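Ferano Guest House, Plindamstead – Frequently Asked Questions

Answers to what guests ask us most before they book.
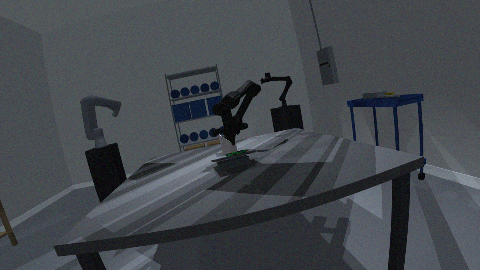

Arrival and departure

What time can I check in?
Rooms are ready from 2 pm. If you get to Plindamstead earlier, leave your bags at reception and come back for them.

What if my train is late?
Reception closes at 10 pm. Ring us before then and we will give you the code for the side door. Your key will be in an envelope on the hall shelf with your name on it.

When do I have to leave the room?
By 10.30 am. Late departure is possible on some days – ask at reception the evening before.

Rooms

Do you have a lift?
Yes, in the main building. The Karner annexe has stairs only, so please say when booking if you need a room on the ground floor.

Can I bring a dog?
Dogs are welcome in the annexe rooms, two per room at most. They are not allowed in the breakfast room.

Are there family rooms?
Room 33 has a double bed and two singles. Cots are free but we only have a few, so reserve one with your booking.

Food

Is breakfast included?
It is included in all rates booked directly with us. If you booked through another site, check your confirmation.

Do you serve dinner?
The Pangaribuan restaurant on the ground floor is open every evening except Monday. Non-residents can book too, and it does fill up in summer.

Parking and payment

Where do I park?
Behind the building, through the green gate. Spaces can't be reserved. The public car park on the harbour road is a short walk away.

Do you take a deposit?
Yes, £80 per room, taken off your final bill. It is refunded in full if you cancel a week or more before arrival.

Who do I contact about group bookings?
Write to Florencio Paredes at reception with your dates and the number of guests.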